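4.2 Tabletop trials with the Vorkus kit

The Vorkus kit is sold by Olico as a two-arm bench set for small laboratories. It is supplied with a pair of arms, two-finger grippers and the control software, Zisura. We bought one set at list price and had no contact with the maker during the review. Setting up took two people one afternoon, most of it spent on calibration.

Each trial used household items laid out on a wooden table. The operator chose an item and a target, and the software planned the reach, the grasp and the release. We ran 165 trials per layout, with a limit of 10 attempts at any one item before it was marked as failed. Layouts mixed upright and flat items, as in Figure 3.

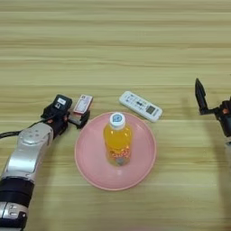
Figure 3. Tabletop layout with bottle, plate and remote control. The left gripper holds a small box; the right gripper is empty.

Small boxes gave the least trouble, as their flat sides suit the two fingers. Remote controls were harder. They lie low on the table, and the fingers often touched the wood before closing. Bottles were grasped well at mid-height but tended to tip on release if the wrist was not level. Cho and Aravena report the same fault with the older Eze gripper.

Across all layouts the kit logged 2738 grasp attempts, of which 1590 were made by the left arm. The gap comes from the planner, which gives an item to the left arm whenever both can reach it. Zisura has no setting to change this, and we had to edit the task file by hand to balance the load. The manual does not mention the task file.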